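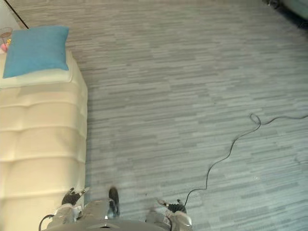
Ticket 2735
Subject: Gurier stops by the long bench in the lounge and waits for someone
Site: Urwood, Bragança office, guest lounge
Opened by: Catarina Matos
Opened: Fri 18 April
Priority: Normal
Status: Open, waiting on site

Catarina Matos wrote:

Hello to everyone at support, and thank you again for being so patient with us over the charging dock. That part is lovely now, it comes off the dock at 100 every morning and I haven't had to think about it since.

My question is about the lounge. Gurier does its morning round there before the first guests come up: straighten the cushions, pick up anything left on the floor, then move on to the meeting rooms. It gets as far as the long cream bench with the padded top, the one with the light blue cushion at the head end, and there it stops. Arms out in front, hands open, nothing in them. The panel shows code 302 and the chime goes until one of us walks over and presses Resume. Sometimes it carries on after that and sometimes we get another 302 before I'm back at my desk.

I've been through the card you left us. Restarted it, wiped the head camera with the little cloth, ran the lounge route again from the beginning. Same place each time, give or take a step.

The reason I'm writing instead of just living with it is Olga. Olga Leitão used to do this floor from start to finish, and when Gurier came she moved over to the front desk for the first half of the morning, which she likes very much (and the guests like it too, she remembers how everybody takes their coffee). But with the stops she is up and down all morning to press Resume, and last week she told me she'd sooner just do the cushions herself again. I'd hate for her to lose the desk over a chime! Is there anything we can try?

Warmly,
Catarina

Walter Chávez (support) wrote:

Hi Catarina, thanks for such a full write-up, it saves me a lot of guessing. Glad the dock is behaving.

302 means "floor item not classified." Gurier has found something on the carpet and can't decide whether it belongs there or should be picked up, so it holds its arms clear and asks for a person. With you, I think the something is the thin black cable. It comes in from the side, makes a small tight curl, then wanders down the carpet in loose bends right to where the hands are working. A straight cable along a wall gets marked as fixed. One with a loop in it can look like a dropped strap or a headphone lead, and those are on your pick-up list.

Two things to check, please:

1. What is that cable connected to, at both ends? If it's part of the building or belongs to a lamp, we route it away or mark it. If it belongs to Gurier, I need to know before anyone moves it.
2. Which version is on the panel, under Settings, About? Yours should end in 951.

Until we know, please switch the lounge to "cushions only." Don't let it run the floor pick-up there, I don't want it closing a hand on a live cable.

Catarina Matos wrote:

Version does end in 951. Lounge is on cushions only as of this afternoon. I don't know about the cable, I'm ashamed to say. Horácio looks after everything with a plug on it and he's at the Avcombe office today, I've left him a note. I did ask Olga and she thinks it has been lying there for a while, but she always just stepped over it.

Horácio Simões wrote:

Hello Walter, Horácio here. I'll trace it when I'm back and won't unplug anything before I've seen both ends. If it's ours I can run it along the wall under a flat cover, we have some left over from the meeting rooms. Would a cover give you the same trouble? It's gray, near enough to the carpet.

Walter Chávez (support) wrote:

A flat cover is fine, Horácio. Tape it down at both ends so there's no lip for the base to catch on. Once it's in place, redo the floor scan for the lounge only (Maps, Lounge, Scan again) and stay with it for the first full round.

Catarina, about Olga. The chime doesn't have to go to the front desk. Under Alerts you can send lounge stops to a phone, and you can set them to wait until the end of the round, so Gurier skips the spot and leaves a list. Blandine Fleury, who does our on-site training, set up another reception team that way in November and they went through the list together after the morning rush. I can ask her to call Olga directly if she'd like that. She'll have opinions on what should be on the list, and we'd like to hear them, she knows that floor better than the map does.

Catarina Matos wrote:

Oh, I didn't know it could wait! Yes please, have Blandine call, mornings after ten are best. Olga says to tell you the first thing on her list is the blue cushion, she wants it square to the end of the bench and Gurier leaves it crooked.

Walter Chávez (support) wrote:

Noted, and passed to Blandine. Cushion angle is under Rooms, Lounge, Finish, but leave it until after the new scan or you'll be setting it twice. Keeping this open until I hear from Horácio about the cable.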